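Britlow Town Council

The Britlow Town Council is the governing body of Britlow, a town of 8 wards and, by most accounts, rather more opinions. It has one member per ward and meets in the former Geerts feed store, which the town bought for its parking.

Meetings open with public comment, limited to 2 minutes per speaker. The limit was adopted after a December session on leaf pickup ran until almost midnight without reaching leaves. Speakers may give their time to a neighbor, a provision used mainly by people who dislike the neighbor's opponent.

The council's longest dispute concerned the Plalau Road bridge, a span of 60 feet. Members debated its replacement over 25 meetings, several of them devoted to the color of the railing. A contract went to Tesico on Jul 13, 2023, and the railing is green. A motion to reconsider the green remains tabled.

Minutes are kept at the town library, where they are filed under local history. Recordings are also available, though the first few minutes of each are usually microphone testing.

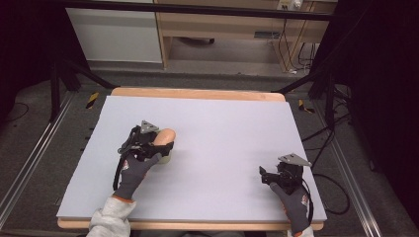
Two hand-held grippers in use on a tabletop board.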